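Comparing finger pads on hand-held grippers – how many tries per pad?

Posted in Grippers and end effectors

clinport_bench

We are trying to choose between two sets of finger pads for our hand-held grippers before we order more. One set is from Jedent, the other is a softer pad from Kitow. Both fit the same finger, and swapping them takes a few minutes with a small screwdriver.

The plan is to have people do short food-handling tasks with a gripper in each hand, wearing the head camera, then look at where the pads slip or squash things. So far we have 31 tries with the Jedent pads and 275 with the Kitow ones, so the numbers are badly lopsided. 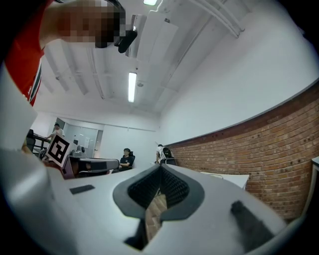
We have one room for all of it and usually more than one person working in there. Lighting is the ceiling tubes and nothing else. Marker tracking is fine for most of a try but drops out when the wrist turns a long way over.

Two things I would like to know. How many tries per pad is enough before the comparison means anything? And is soft fruit a sensible test object, or should I be using something that stays the same from one try to the next?

midtbo_lab

I would stop adding to the big set and bring the small one up to 100. Then take 100 from the big set, picked at random, and compare those. Don't just use the first 100 – people are clumsy at the start and you will end up blaming the pads for it.

Make sure the same people use both. We made that mistake at Midtbø and had to throw out most of a month's work, as one pad had only been used by our most practised person.
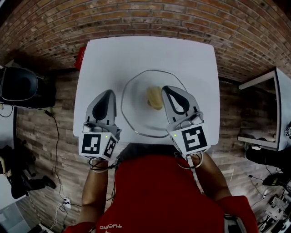

Soft fruit is all right as long as you treat it as one test among several. Banana bruises quickly and gets slippery where it has been pinched, so use a fresh piece each time and cut them to the same length. For the repeatable part of the test use foam blocks. They are dull but they don't change much over an afternoon.

On tracking, try a bigger marker before you touch any settings. Ours was dropping out for the same reason and it was mostly size and angle.

offcut

Check the screws on the pads. Ours worked loose after a day and the slipping we had been measuring was that.

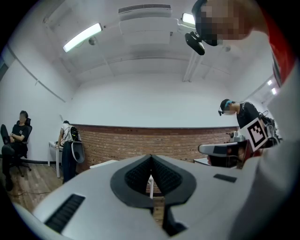 Clinport Hand Tools Team – shared help pages

clinport_bench

Thanks both. Screws checked, 2 were loose on the left-hand gripper, so I am going to mark those tries and leave them out. Will get some foam blocks and post the figures here in July. If anyone has used the Kitow pads on a glass plate I would still like to hear how they got on, mainly with picking up thin slices.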